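Clerestory window

A clerestory window is a window set high in a wall, above eye level, to bring daylight deep into a room. In a house it usually sits between a lower roof and a higher one.

Orientation

North-facing units give even light with little glare. South-facing units admit more heat in winter and are often paired with an overhang. In the Hendley library, designed by Hanan Haddad, the overhang projects 18 inches.

Glazing

Most residential units are double glazed. Frosted or ribbed glass spreads the light over the ceiling.

Operation

Fixed units are the most common. Opening units are worked by a pole, a cord or an electric motor, and help clear warm air in summer.
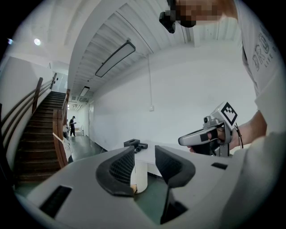

Maintenance

Outside glass is normally cleaned from the lower roof. Seals and flashing are checked every 3 years.

See also

Light shelf
Roof monitor
Transom window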